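Section 3: Replacing the Drive Gear

Read this section through once before you start. The work takes less than an hour if the parts are on hand. It applies to Pelkonen roll laminators with the side-mounted drive and the single-piece cover. If your machine has the older two-piece cover, use the supplement that came with it.

You need to replace the drive gear if the rollers skip, if the film feeds unevenly on one side, or if the machine makes a steady clicking sound under load. A clicking sound with no film loaded usually comes from the tension arm -- see Section 5 first.

What you need

Hex keys, metric set
Small flat screwdriver
Soft brush and lint-free cloth
Cekon light grease, or another grease suitable for steel gears
Replacement gear kit, part 710 (gear, key, set screw, retaining clip)

CAUTION: Unplug the machine from the wall before removing any cover. Turning off the front switch does not cut power to the heater board. Let the rollers cool completely.

Removing the cover

1. Remove any film from the supply and take-up shafts.

2. Move the pressure lever to OPEN.

3. Loosen the four cover screws on the drive side. The two lower screws are longer than the upper ones, so keep them apart.

4. Pull the bottom of the cover out toward you, then lift. Do not pull from the top. The tabs are thin and will snap.

5. Unplug the ribbon cable from the control panel. Hold it by the connector and not by the wires.

Removing the old gear

6. Find the drive gear at the end of the motor shaft. It is the smallest of the gears on this side.

7. Slide the belt guard to the left until it clicks.

8. Take the retaining clip off with the flat screwdriver. Keep one finger over the clip as you pry, or it will jump.

9. Back out the set screw two full turns. If it will not move, do not force it. Put a drop of penetrating oil on it, wait ten minutes, and try again.

10. Pull the gear straight off the shaft. Take out the key and set it aside.

NOTE: Do not reuse the old key, even if it looks good. Keys wear on one side and let the new gear rock on the shaft.

Checking and fitting the new gear

11. Brush old grease and dust off the shaft and wipe it down with the cloth.

12. Look at the new gear under a good light. Turn it slowly and check each tooth for chips or burrs. Look through the bore as well. It should be clean all the way through.

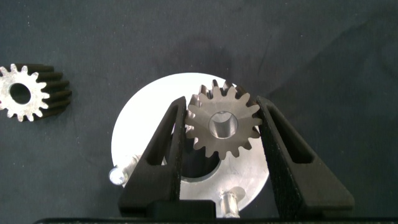 Small steel spur gear, face view, with the bore at the center.

13. Put the new key in the slot and slide the gear on until it stops against the shoulder.

14. Tighten the set screw until snug, then add a quarter turn.

15. Fit the new retaining clip. It should sit fully in the groove with no gap.

16. Brush a thin film of grease onto the teeth. Too much grease will end up on the film.

Closing up and testing

17. Slide the belt guard back to the right, plug in the ribbon cable, and refit the cover, top edge first.

18. Plug in the machine and run it at low speed without film for five minutes. Listen for clicking.

19. Load film and run a test sheet. Check that both edges come out even.

NOTE: Grease the gear again after every 1,000 feet of film.

If the clicking is still there after step 18, stop the machine and check the clip. Replacement kits are sold through Vendeo parts dealers. For service questions, write to Kanako Okabe at the Clirkdale service desk and include the serial number from the rear plate.

Revised November 2021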